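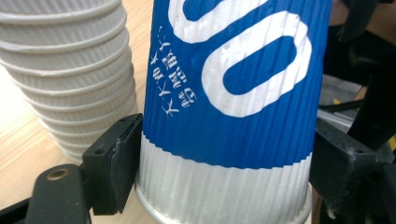

Ticket: Paper cups sticking in the stack, second floor break room
Opened by: Wycliffe Koech
Assigned to: Ravinder Beaudoin, Lernatwood Supplies
Status: Closed
Opened: 5/22/25

Issue as reported

The new ribbed paper cups come off the stack two or three at a time. Staff pull one, get three, and leave the extras on the counter. Some of the extras get thrown out by the next person who isn't sure whether they were used. We also have cups with bent rims, and a bent rim leaks at the lip when you drink from it.

We switched to this cup in February. The old smooth cup from Yammine did not do this. Same counter, same spot next to the water cooler. Cups are stored upside down in a free stack, no dispenser.

Please advise if this is a bad case or if we are storing them wrong.

Wycliffe Koech
Office services, Vavcombe building

Reply, Ravinder Beaudoin

Thanks for the report. A few questions before I send a replacement case.

Are the cups sticking from a fresh sleeve, or only after they have been out on the counter?
How tall is the stack when you put it out?
Is anyone pushing down on the stack to straighten it?
Where is the case stored?

Also please check whether the bent rims are all in one part of the sleeve or spread through it.

Reply, Wycliffe Koech

Fresh sleeve: opened one this morning and took cups off by hand. The first 15 came off one at a time with no trouble. After that I had two pairs stick.

Stack height: we have been putting out a full sleeve and then topping it up from the next one, so it gets tall. Evening crew does the topping up.

Pushing down: yes. I asked. The stack leans, so they press it down and it stands better.

Case storage: bottom shelf of the supply closet, under the copier paper. One corner of the case is crushed. The bent rims I found were in the sleeve from that corner. Other sleeves looked fine.

Reply, Ravinder Beaudoin

That covers most of it. Pressing on the stack wedges the cups into each other. With a ribbed wall the ribs on one cup can settle into the ribs on the next, and then the cups grip along the whole side. A smooth cup forgives more of that.

Please try the following and report back.

1. Move the case off the bottom shelf. Nothing on top of it.
2. Throw out the sleeve with the bent rims. I will credit it.
3. Put out half a sleeve at a time. Do not add to a stack that is already out. Let it run down, then replace it.
4. Before setting the stack down, hold it loosely on its side and roll it between your hands once or twice. This frees up cups that were packed tight.
5. Take a cup by the wall near the rim with a light pinch and a small twist. Squeezing hard pushes the wall in and the next cup comes with it.

If it still happens we can look at a wall dispenser. The Sodon tube is the one I would suggest, but measure the rim of your cup first — the narrow model is too tight for some of them.

Reply, Wycliffe Koech

Did 1 through 4 last night. Put a note by the cooler for number 5. Not sure how many people will read it.

Test this morning: took 30 cups off a rolled half stack. One pair stuck, came apart with a twist. No bent rims.

Same test on a stack I did not roll but also did not press: 3 pairs stuck out of 30. So the rolling does help, at least in my hands.

One more thing. The evening crew asked if they can stand the cups right side up. I told them to wait for your answer.

Reply, Ravinder Beaudoin

Keep them upside down. Dust and splashes from the cooler stay out of the cups that way, and the rim of the bottom cup gives the stack a wider foot to stand on. Wipe the counter before a new stack goes down, as that bottom rim sits right on it.

Credit for one sleeve is on your account.

Reply, Wycliffe Koech

Update after 18 more days. Very few extras left on the counter now. Evening crew puts out half a sleeve and leaves it alone. Case is on the middle shelf by itself.

We had one bad afternoon when somebody topped up the stack before a meeting and pressed it down. Pulled that stack, rolled it, put half back. Fine after that.

Not ordering the dispenser for now. OK to close.

Closing note, Ravinder Beaudoin

Cause: stack pressed down and topped up; one sleeve crushed in storage.
Fix: half stacks, roll before use, case moved.
Product fault: none found.
Closed.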